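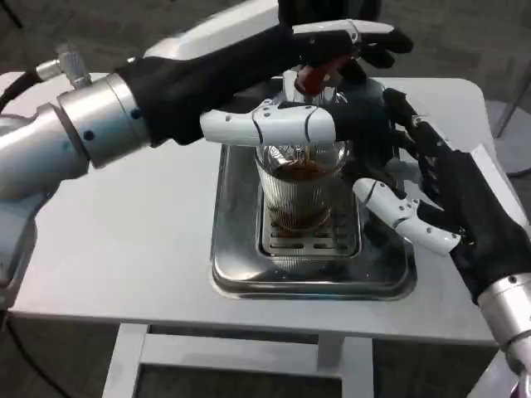

Press Notice No. 90

**FOR IMMEDIATE RELEASE**

**Wavness, the two-armed drinks server built in a shared workshop, opens its doors in Wevley**

Wevley, June 3, 2021. I've been trying to write this release for a fortnight and kept sneaking back to the bench instead, so apologies to the local papers who asked for it sooner! The news is that Wavness, the drinks-serving robot we've been building at the Tirton shared workshop, is ready to meet people. We're holding an open evening at the workshop and everybody in Wevley is invited, tea drinkers included.

Wavness has two arms, two five-fingered hands and one job, which is to pour you a drink from a countertop dispenser and put the glass down in front of you. I know a vending machine has been able to do that for donkey's years. We wanted to do it with hands, at an ordinary table, using the same glasses and the same lever that you or I would use, and that has turned out to be a lovely, maddening thing to work on.

The hands have taken up most of our time. They have white jointed fingers with black tips, and every joint needs its own bit of tuning before the grip feels right. Our glasses are the clear ribbed sort (I bought a box of them before anyone could argue) and the ribs give the fingertips something to lean on. Smooth glasses came out of the trials badly. I swept up a fair few.

We have logged 2,094 practice pours to date. Most were water, which is cheap and doesn't stain the carpet, and the later ones have been done with coffee. A full pour, from reaching for the glass to letting go of it, now takes 90 seconds. I can hear you laughing, but last December the same job took long enough for me to go and make a sandwich.

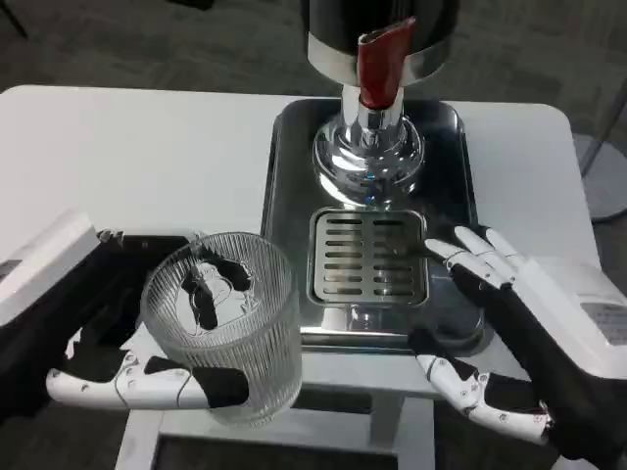 *Wavness at the table: the left hand on a ribbed tumbler, the right hand open beside the drip grate.*

The red lever deserves a paragraph to itself. It sticks out at the front of the dispenser, and pulling it sounds like the easy part, doesn't it? You have to come at it from the right side, close the fingers, pull by a small amount and then stop, all while the other hand is minding a glass. Too gentle and you get a dribble. Too keen and the whole dispenser shuffles forward across its tray. We spent the best part of the winter on that lever, and I still dream about it.

The table is a plain white one with a shelf underneath, and the drip tray is stainless steel with a slotted grate. The steel is handsome and it wipes clean, but it's also a proper nuisance for anything that relies on a camera, because it throws back the shape of whatever is above it. Early on, Wavness made some very determined grabs at its own reflection. We changed the lamps, moved the table twice and taught the software to be a bit more suspicious, and things have been calmer since.

Money next, as I always get asked. The table, tray, dispenser and glasses came out of a workshop budget of £700, and that figure covers the breakages too. The arms and hands are on long loan from Oksanen, the parts supplier on the Tirton estate, who have been very patient with my phone calls. The control software was written here in the evenings, and we'll be sharing the lot, along with 222 pages of build notes. Some of those pages are only me grumbling about cable routing, but I've left them in as they might save somebody else a weekend.

At the open evening you'll be able to order a drink, watch it being poured and have a go at setting up a grip on one hand yourself. Children are very welcome and can sit at the front. Please don't reach over the table while the arms are moving, and do leave large bags by the door so there's room to get round.

We'd also love to hear from people who'd like to join in. You don't need to know a thing about robots! Right now I'm after someone who is good at soldering, someone who can draw a clear diagram, and anyone with strong views on how full a glass ought to be.

**Notes for editors**

- Wavness is a project of the Tirton shared workshop, Wevley.
- Both pictures may be used free of charge with the credit "Wavness / Tirton shared workshop".
- Filming visits can be arranged on weekday evenings. Bring an extension lead, as our spare sockets are all in use.

ENDS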